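Part-Time Games Night Host, Orstead Community Hall

The Hedegaard Tabletop Club needs a host for its evening sessions, five hours a week, from June. Our last one moved to the coast and took the good kettle with her.

You would open up, put out the tables, greet newcomers before the regulars get to them, and settle arguments about rules. Most of these concern Sendar, a trading game whose rulebook runs to 17 pages and contradicts itself on 8 of them. 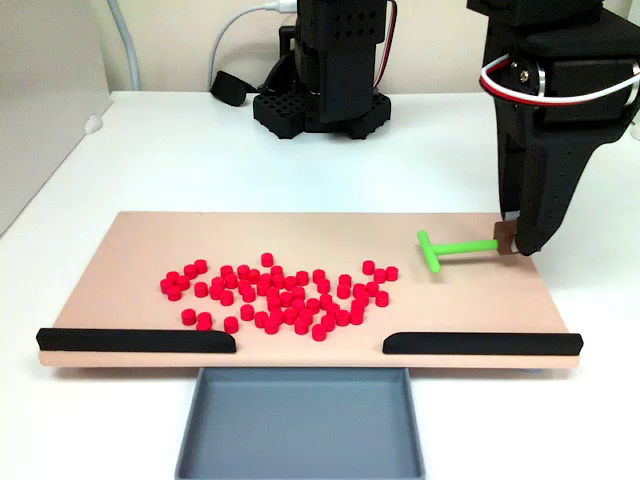
Red pucks and a green T-shaped tool on the board.

Pay is modest and arrives on time. Soup is included. You should be able to lift a folding table, work a cash box, and stay pleasant while a grown man explains why he should have won. Knowing the games is welcome. Being very good at them is a drawback, as the members are sensitive.
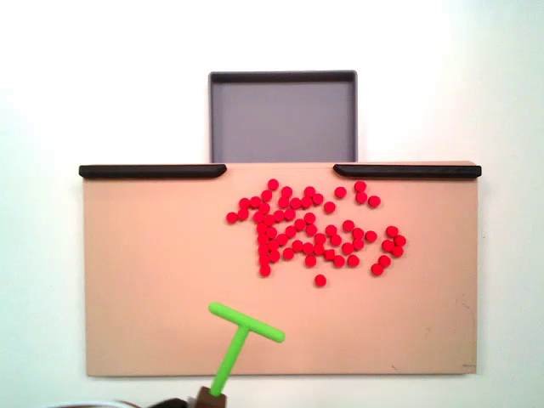 Sessions end at ten, and getting people to leave counts as a skill. Please mention any experience with toddlers or weddings.

Send one page to Malou Dalsgaard at the hall office, along with the name of someone who has seen you lose at something. Apolinar Montes will call the ones we like.

Posted May 5, 2026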